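Grekenport Home Machines Group – minutes, March 7, 2023

I'm on notes again, so apologies in advance for the spelling. Good turnout, coffee ran out before we got going, and the December minutes were passed with one fix (it's Koltex with a K, sorry!).

The big item was the one we pushed over from last time: can a machine put things away in a fridge yet, or are we kidding ourselves? Marcus Mercado has been keeping score on the Vellitz arm and he read us the numbers. Out of 100 tries at setting a container inside a small fridge and letting go of it, 86 came out fine. I thought that was terrific and said so, probably too loudly. Then he told us that every one of those tries began with the door already open, and the room cooled off a bit.

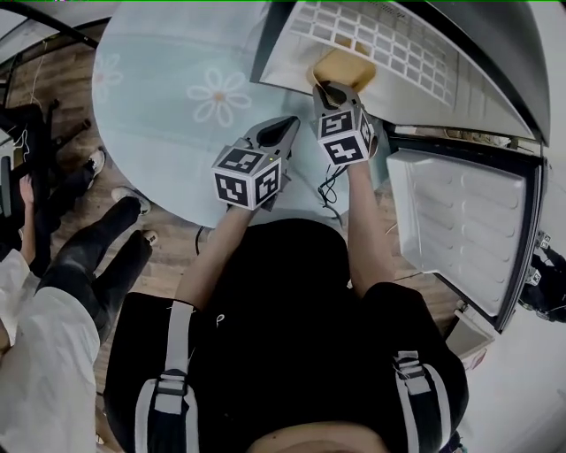 So we spent a good while on doors. The seal pulls back at you, the handle is different on every model, and once the door does swing it wants to be right where your elbow is – or where the arm's elbow is, same problem. Marcus thinks the door and the putting away should be scored as separate chores. I'd like one score for the whole job, because at home I don't get half a dinner for opening the fridge. We didn't settle it. Both ways go on the score sheet until the next meeting.

Next came wire shelves. People do this without thinking: you feel the front edge catch, lift a hair, and slide. The arm pushes harder, which is how we lost the yogurt in December (still finding it, by the way). Collado makes a softer finger pad that might help, and the price we were quoted was $857 for a set. Long silence after that one. I asked if we could borrow a set first and I'm going to write to them.

Then I made my little speech about how a fridge is a pretty fair test of the whole idea, being tight and full of corners and never packed the same way twice, and that if a machine can manage one I'd trust it with most of the kitchen.

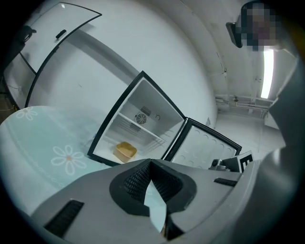
Marcus said he'd trust it with the kitchen when it could tell that the milk had gone off, and that until then it was a very slow pair of tongs. Fair enough! I still think slow is fine if I'm asleep while it's working, and a couple of heads nodded at that.

Shop-floor chores got squeezed to the last few minutes. Koltex has offered us a look at their bin sorting line, limited to 2 visitors at a time, so put your name on the sheet by the door if you want to go.

To do: I write to Collado about the pads. Marcus adds a door column to the score sheet. Somebody please bring more coffee.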